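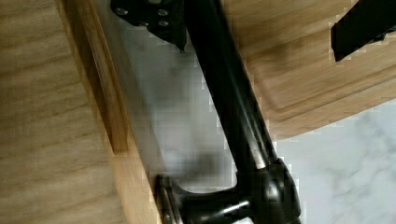
Slide 1: Arm and mounting plate

Parking lot and garage thefts: what we see and what to report
Speaker: Ashwin Kandasamy

Start on time. Ask people to hold questions until the garage section is done.

Slide 2: The numbers
We logged 1781 calls from the Noromura district last year. Of those, 300 were thefts from vehicles. In 73 of the vehicle cases a window was broken. Most of the rest were unlocked doors. Pause here, people usually want to write this down.

Slide 3: Where it happens
The D'Souza Street garage had more reports than any other single location. Levels 2 and 3 are the problem, mostly between 4 p.m. and 7 p.m. The stairwell on the north side has no camera. The owner has been asked to put one in and has not given a date.
The open lot behind the Gikik store comes second. Reports there went up in May, when the store started staying open later.

Slide 4: What gets taken
Bags, tools, loose change, garage door openers. Mention the openers twice. If yours is stolen and your registration was in the glove box, the thief has your address and a way in. Unplug the unit at home and call us.

Slide 5: Making a report
Call the non-emergency line if the thief is gone. Call 911 if someone is in the car or still on the level. Do not walk up to them.
Have ready: plate number, level, row, the time you parked, the time you came back. Leave the car where it is until an officer tells you to move it. Don't sweep up the glass.
Online reports are fine when there is no suspect information. They get a case number the same as a phone report.

Slide 6: Flirkodska Avenue arrests
Keep this short. Two people were charged in March and the case is still in court. I can't discuss the evidence. If someone asks about their own stolen property, take a name and case number after the talk.

Questions
Expect one about patrol hours. Evening patrols in the garage run through the end of summer. Nothing is decided after that.
Handouts are by the door, with the phone numbers on the back.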